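Drying time in the back room, part two

The first round of measurements left one question open: why the same load of cotton takes a night to dry in one week and a night plus most of the following day in another. I blamed outdoor humidity. Siebe Lambrechts wrote in to say I should look at air movement first, and he was right about the order of importance, so this post redoes the test with the fan speed held constant.

Setup. The room has one exterior wall, one window, and a door that does not seal. The dehumidifier is the Wimach I bought in August, the compressor type, set to continuous. Desiccant units do better in a cold room, but mine stays warm enough that the coil never frosts. The fan is a plain box fan on low, on the floor, aimed along the line of the laundry and not into it. Aiming it straight at the first item dries that item quickly and leaves everything behind it in dead air.

The test piece is a cotton bath towel, spun at the highest setting my washer offers, weighed on a kitchen scale before hanging and every hour after. I stop when two readings in a row match. Weighing the whole load would be better, but I don't own a scale that fits it.

Results. With the dehumidifier alone, the towel took most of the day. With the fan alone and the window closed, it started faster and then stalled, which fits: moving air strips the wet layer off the fabric until the room itself is loaded with moisture, and after that the fan is stirring damp air. With both running, the towel reached constant weight in 6 hours. I repeated that run on Monday and got the same figure to the nearest reading, which is as fine as hourly weighing allows.

Spacing matters more than I expected. With 40 millimeters between neighboring items the inner faces stayed damp well after the outer faces were dry. Doubling the gap fixed it. Past that I saw no gain. Heavy items should go at the upwind end, where the air is driest, and socks can go anywhere.

Power. The fan draws very little on low. The dehumidifier is the real cost. The plug meter settled at 200 watts with the compressor on, so a full run comes to 1.2 kilowatt hours before the fan is added. The heat ends up in the room, so in winter part of that comes off the heating bill. In summer it is a penalty, and I would open the window and skip the dehumidifier on any dry day.

Two corrections to part one. I gave the hygrometer as a Dekano; it is a Clevmont, and the Dekano is the old one that reads high. I also wrote that the spin speed made no difference. Yaa Essien pointed out that I had changed the load size between those two runs, so the comparison is worthless and I have taken it out of the table.

Next I want to try the same thing with the door taped. I suspect a fair share of what the dehumidifier collects is coming in from the hallway, and the bucket weight should show it. 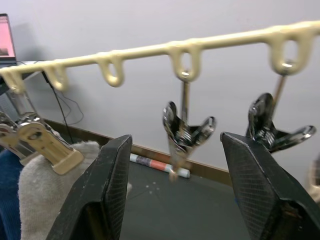 Clips on the hanger bar.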